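Grosanero Household Storage Vocabulary
Data card, release 2

Summary

The Grosanero Household Storage Vocabulary is a collection of 3719 short text entries in which people name and describe the containers they use at home: bins, tubs, crates, baskets, jars, drawers and boxes. Each entry gives the word or phrase a respondent would use for a container, the room in which it is kept, and a free-text note on what it holds. The collection is maintained by the language resources group at Lirnbridge and is intended for work on everyday vocabulary, regional variation and dictionary writing.

Contents of the release

entries.tsv holds the full set of entries, one per line.
rooms.tsv lists the room labels and their accepted spellings.
notes_guide.txt contains the instructions given to annotators.
CHANGES.txt records corrections made after the first release.

Fields

entry_id: a unique number, never reused after a deletion.
term: the respondent's own word, with spelling left as written.
normalized_term: the term in standard spelling and singular form.
room: one label from rooms.tsv, or "unstated".
note: free text, in most entries a single sentence.
region: the respondent's region, where given.

How the entries were collected

Respondents completed a written form on paper or online. The form asked for the word they would use when sending another member of the household to fetch the container. No list of suggested words was supplied. Respondents could leave any field blank apart from the term itself. Paper forms were typed by Shiyu Tian and checked against the originals by Czesław Sobczak.

Annotation

Two annotators assigned the normalized term independently. Disagreements were settled by Haiyan Liang, whose decision is the one recorded. The most frequent disagreement concerned "bin" and "tub", which many respondents use for the same open plastic container. The guide directs annotators to keep the respondent's choice and not to merge the two. 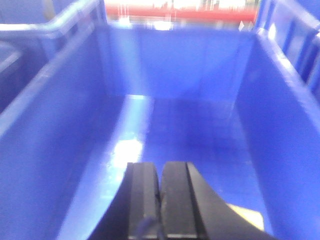 Gyu-bin Wi objected during review that keeping "bin" and "tub" apart would leave users with two counts for one object, and asked that a shared group label be added. The request was accepted in part. A group label will appear in the July release as a separate column, and the existing column will stay as it is. Users who need merged counts before then should prepare their own mapping and state it in their work.

Known limitations

Kitchen and laundry terms are well covered. Garage, attic and garden terms are sparse, and 900 entries carry no region. Brand names used as common nouns were kept in the term field and replaced in the normalized field. Some notes mention family members by relationship; personal names were removed before release.

Recommended use

The collection suits vocabulary studies and the drafting of dictionary entries. It should not be used to estimate how many containers a household owns, as respondents were free to submit as many or as few terms as they wished.

Corrections and contact

Corrections should be sent to Haoran Meng at Lirnbridge, quoting the entry_id and the field concerned. Accepted corrections are listed in CHANGES.txt.

Last revised Thu 27 February.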